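Flitum Demonstration Project
Progress report to the Valtgate Fund
December 14, 2024

Dear friends at Valtgate,

Thank you for your patience while we got this second report together. I had hoped to send it in November, but we were in the thick of recording then and I kept telling myself one more good week would give me more to write about. It did, so I hope you'll forgive the wait.

You'll remember from our first report that we were still torn between two ways of showing the arm a task. One was to drive it from across the room with the Besport controllers, and the other was to put a gripper in a person's hand and let them simply do the job themselves while the gripper keeps a record of it. We had money set aside for both, and for the first part of the fall we ran them side by side. The remote sessions gave us 100 usable demonstrations and a good many sore wrists. The hand-held sessions have given us 620, and people come out of them still cheerful — I didn't expect to be reporting on cheerfulness, but it has made a real difference to how long anyone is willing to keep going.

So we have moved most of our effort over to the hand-held grippers, with Csaba Szekeres looking after the schedule and the daily checks. He has the operators work in short turns and trade places often, and he goes through the recordings the same day so that a bad one can be done over while the person still remembers what they were doing. We have kept one remote station running for the tasks where the arm has to reach farther than a person comfortably can. 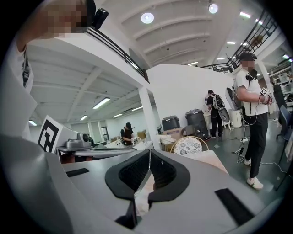 Hand-held grippers in use in the main workroom, with the benches under the mezzanine to the left.

The tasks themselves are the four we agreed on with you: sorting small parts, opening and closing boxes, placing lids, and folding cloth. Sorting and boxes are in good shape. Lids are coming along, though people turn a lid in more ways than we had planned for, and the arm gets muddled when the examples disagree too much. We wrote a one-page guide for operators that settles on a single way to start the turn, and the newer recordings are much more even. Cloth is behind, I'm sorry to say, and I'd rather tell you now than in the spring.

We did lose several days to the Ding software, which was dropping the last moments of longer recordings. The fix is in, and we have redone the sessions that mattered.

Spending is on plan apart from replacement finger pads, which wear faster than we budgeted for. With your agreement we would like to cover those from the travel line, which we have hardly touched. Our aim for the next period is another 200 demonstrations, nearly all of them cloth, followed by a first full trial of all 4 tasks on the arm. You would be very welcome to come and watch — or to take a turn with a gripper yourselves, if you'd like.

With warm thanks from all of us at Flitum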